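**Ristley grant: where did the money go?**

**kestrel_40:** The Ristley foundation put out its yearly list in January. 476 applications from small research hospitals, 100 funded. Dellport got nothing again. Does anyone know how they score these?

**mossbank:** Reviewers rank them and the board picks from the top. Dellport applied under rare diseases, and only 5 of the 100 went there.

**kestrel_40:** Then the "all diseases" line on their site is a stretch.

**tidewater9:** I don't agree. It's private money and they can spend it how they like. Laxdal got a grant for kidney work with a two-page application.

**mossbank:** Laxdal also had a partner lab at Jorkunden. That counts for a lot - more than the page count.

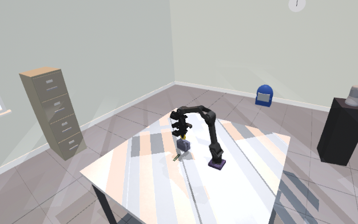 **pell_rd:** Grant size matters more to me than the number of awards. Our clinic group asked for $1,890 to cover sample shipping and was told it was under the minimum. Meanwhile lab automation is a whole category. A black robotic arm bent over a small object on a white table fits that category fine, and our shipping costs don't fit any of them.

**tidewater9:** Automation saves staff hours. I'd fund it too.

**kestrel_40:** Fine, but publish the scores. I'm emailing them tonight and will post the reply.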